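Unit 4. Collecting demonstrations
Notes: Bülent Demirtaş

A policy trained by imitation learns only from what the operators recorded. The Skusetero set used in this unit has 1,134 training episodes and 16 tasks. Each episode stores joint positions, gripper state and camera views under one time stamp.
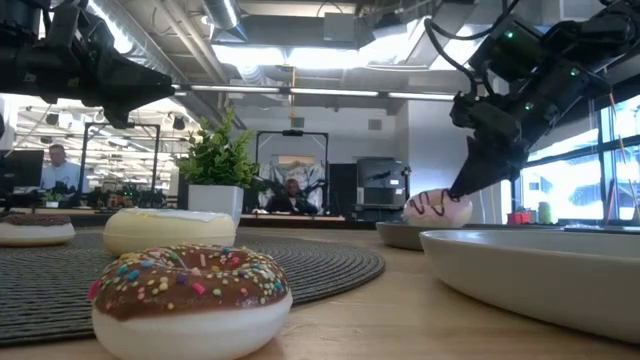
Fig. 4.1. Two-arm station, fixed camera view. The right gripper holds the pink donut above the gray bowl.

Vary the start layout between episodes – position, order and spacing of the objects. Keep the task wording fixed. Failed grasps are labeled and stored apart from the training split.

Exercise 4.2: list which parts of the view in Fig. 4.1 a policy could wrongly rely on, and propose a layout change for each.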